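Notes on loading a wire produce basket for bench storage
Revised October, Sanne Vanhove

## Scope

This page covers loading and unloading a single open-grid wire basket holding mixed whole fruit and vegetables on a timber benchtop. It applies to produce kept at room temperature for short periods. Cut produce, leafy greens and anything bought chilled go in the fridge and are outside the scope.

The method was written for the Hesar round basket but works with any wire basket that has a flat base and open sides. Solid bowls behave differently and need turning over more often.

## Equipment

- Wire basket, grid sides, round rim
- Round mat or turntable, wider than the basket base
- Two dry cotton cloths
- Kitchen scale (Kramer flat model or similar)
- Shallow tray for rejects

Check the basket for burrs before first use. Run a cloth around the inside of the grid. If it catches, file the spot and wipe off the dust. Dragon fruit scales and cucumber skin both mark easily on a sharp wire end.

## Preparing the bench

Wipe the timber with a barely damp cloth, then dry it with the second cloth. Water trapped under a mat will lift the finish and leave a grey ring. On butcher block, wipe along the grain.

Set the mat down first and put the basket on it. Leave clear timber on the near side for sorting. Loose items should be spread in one layer so each can be picked up without moving its neighbour.

## Loading order

Load by firmness and shape.

1. Large, firm, rounded items go in first, against one side. Dragon fruit suits this position. Stand it with the tips up so the scales are not folded under.
2. Medium firm items go in next, at the back. Avocados at the hard stage can sit here.
3. Capsicums and other hollow items fill the middle. They dent under load, so nothing heavier than a lemon goes on top.
4. Long items go in after that, laid on a diagonal. A cucumber placed this way uses the full width of the basket and is held at both ends. Lay the eggplant beside it, close to parallel.
5. Tomatoes, grapes and anything soft go in last or stay out.

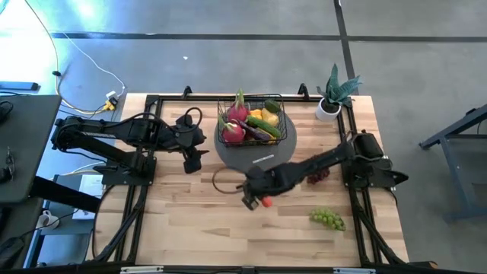
**How full should the basket be?**
Stop when the top layer is level with the rim. Stems and leaf tips may stand above it, but the body of each fruit should sit inside the wire.

Total load for the Hesar is not critical on a fixed mat. On a turntable, keep the weight spread evenly or it will drag on one side. Our own basket has a 22 cm base and starts to drag when all the heavy fruit is on the same half. Moving one avocado across is usually enough to fix it.

## Unloading and sorting

Unload in reverse order. Lift long items from the middle, with the hand above the basket, and bring them straight up until both ends clear the rim. Pulling a cucumber or eggplant out by one end levers it against the wire and bruises whatever is underneath.

Put each item down before letting go. Round fruit should be set on its flattest side. A mango left on its rounded side will roll on an oiled or varnished top.

Keep a gap between groups on the bench:

- Long green items to the left
- Single round fruit in front of the basket
- Grapes to the far right, on their own

Grapes are kept apart as they split under very little pressure. Leave them on the stem until they are washed.
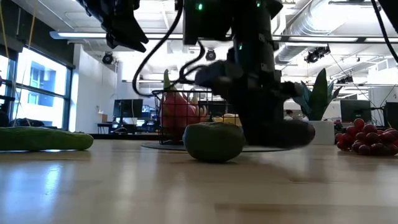 *Sorting layout: cucumber left, round green fruit in front of the basket, grapes right.*

## Inspection

Check each piece as it comes out. Press lightly near the stem end with the thumb. Record the weight of anything set aside if you are tracking waste. A hard avocado in our last batch weighed 109 g, small for its type, and went back in the basket.

Reject on any of the following:

- Weeping or split skin
- Mould at the stem
- Soft patches on eggplant that stay dented after pressing
- Cucumber ends that have gone slimy or yellow

Rejects go on the tray, not back on the timber.

## Cleaning and reloading

Brush the empty basket under warm water and stand it upside down until dry. Wash the mat separately. Coated wire should not go through the dishwasher; the coating on our older Jomico basket lifted at the welds after more than two seasons of it.

Reload in the order given above. Items that were at the bottom should go nearer the top this time, firmness permitting.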